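We use cookies to give you the best experience on our site. Accept all | Manage settings

January
Loredana Ferri, Amos Whitfield

3. Laying out the sorting bench

3.1 Surface and grid

Earlier layouts at Ridgeway used a bare tabletop and people kept losing track of where a piece was meant to go. So the bench was covered in brown paper and divided up with blue tape. Large squares, big enough that a plate or a cube fits inside with room to spare. Paper is cheap, tears easily, gets replaced. We went through a fair bit of it in the pilot at Osora, mostly from tape being pulled up and put down again half a square over.

Tape was chosen over marker lines for the same reason. A marker line can't be moved. The blue also reads well against brown under the ceiling lights, better than the white tape we tried first, which glared in the afternoon from 3 pm onward.

3.2 Objects

The set is plain on purpose. Foam cubes, plastic plates, a few small household pieces from the Cunura list (Table 2). Foam makes almost no noise when it lands and does not chip. It does pick up dust, and the yellow ones show it - we wiped them down on Saturday and did not bother the rest of the week. Plates have a raised rim, so a small item set on one tends to stay there.

Size matters more than color in our results, although color is what people mention when asked. See Section 5 for the comments, lightly edited.

3.3 Belt and bin

Items come in on a short green belt with side rails and leave by way of a blue plastic bin. The bin moved twice during the study. In the first position it sat too close to the belt, and sorted pieces got mixed up with unsorted ones. Whitfield's note from that session just says "bin too near, move it", so we moved it. All 3,549 placements reported here are from after the second move, the 134 earlier ones were dropped.
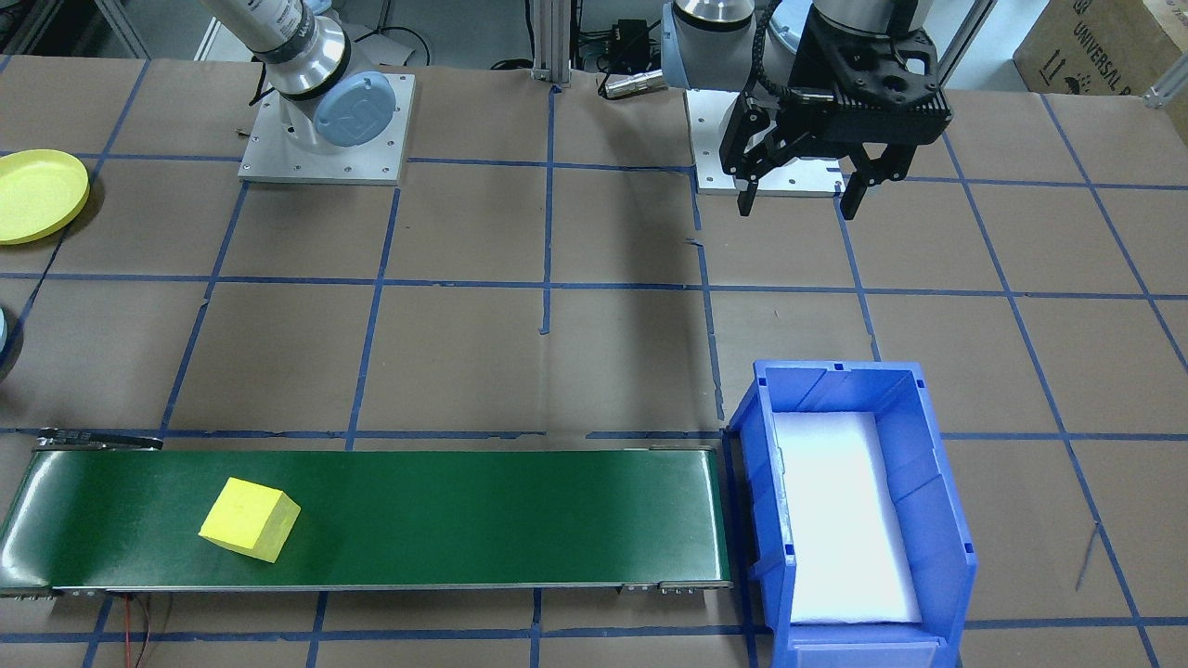 Figure 3. Sorting bench with taped grid and green belt, yellow foam cube on the belt.

The other source of trouble was the belt surface. It is glossy and a cube can arrive slightly turned, so that none of its faces line up with the tape. Sutis scoring asks for the cube to be square to the grid, within reason. We kept that rule but allowed one correction per item. Without the correction the scores mostly measured how the cube happened to ride in, not how well it was placed.

Some 40 placements were scored twice, by both authors, seperately. Disagreements were nearly all about pieces touching the tape. We now count a piece as inside if more than half of its base is in the square - crude, but quick to judge from a standing position. Scores under the old rule are kept in the appendix.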